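Shop > Tables & Benches > Work Tables > The Pleltotden Table

The Pleltotden Work Table

We have been making tables at Okine for a good long while now, and if you ask anyone in the shop which one they'd take home, most of them will point at the Pleltotden (and a couple of them already have one in the kitchen, so they're hardly neutral). It started out as a packing table for a friend's seed business, grew a bit longer, lost a drawer that kept sticking, and somewhere along the way became the table we sell more of than any other. People use it for sewing, for potting up seedlings, for sorting mail, for jigsaw puzzles that take all winter. We love hearing about it!

The top is solid beech, glued up from wide boards and finished with three coats of hardwax oil. We went back and forth on the finish for months. Varnish looks lovely on the first day, but once it gets a deep scratch you have to strip the whole thing, and who has a free weekend for that? With oil you rub the sore spot down with fine paper, wipe on a little more, leave it overnight and carry on. It does mean you should mop up coffee when you see it. Red wine too. Beet juice we have made our peace with.

The legs are beech as well, square and a little thicker than they strictly need to be, and they bolt to the apron with big steel bolts that you can tighten by hand and then finish off with the wrench in the box. Arlindo Macedo drew the corner joint and he is proud of it, so please don't leave the brackets out, even if the table seems to stand up fine without them. It'll stand up fine until someone sits on the end.

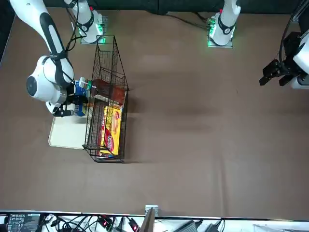 A brown tabletop in use, with a blue box and a wire basket.

Now, about size. We make the Pleltotden in two lengths, and the question we get more than any other is which one to buy. The regular is the one for a spare room or one side of a garage. The long one is for people who spread out, and if you're reading this page with fabric on the floor behind you, that's you. Both come at the same height, which suits most people for standing work if they're not too tall, and suits nearly everyone with a stool. If you want it higher, ask for the Santoso feet. They screw into the bottom of the legs and come off again if you change your mind.

A few particulars, for those who like them:

Top: solid beech, oiled
Legs and apron: solid beech, oiled
Height: 36 inches
Regular: 60 inches long, 30 inches deep, 119 pounds
Long: 84 inches long, 30 inches deep, some 20 pounds heavier for each foot you add
Price, regular: $922
Santoso feet, set of four: $248 less if you don't need them, as we like to joke, but do call us for the current price

Putting it together takes two people and the better part of an hour. You can do it alone with the top face down on a blanket, and plenty of customers have, but turning it over at the end is a job for two and we'd like you to keep your back. The instructions are printed on one big sheet with large drawings. Irén Magyar redid them last December after her own mother built one with the apron inside out, and they are a great deal better for it.

You'll get a small tin of oil with the table, enough for the first two touch-ups. After that any good hardwax oil will do, and you needn't buy it from us. Give the top a fresh coat once a year if it works hard, or every couple of years if it mostly holds up a lamp and a pile of magazines. Keep it a little way back from radiators and wood stoves. Solid wood moves with the seasons, and you may see a hairline between two boards in the dry months that closes up again in spring. Nothing to worry about, though if one stays open into summer, send us a picture and we'll talk it over.

Tables go out by freight on a pallet, wrapped in cardboard and old moving blankets (we'd be glad to have the blankets back, if you're ever passing). The driver will bring it to the curb or the garage door. If you have stairs, a long gravel drive or a very friendly dog, put it in the order notes and we'll pass it along.

Also in this range: the Imine bench, which tucks underneath the regular length with room for your knees, and the shelf that hangs below the top between the two back legs.

Contact us | © Okine | Back to top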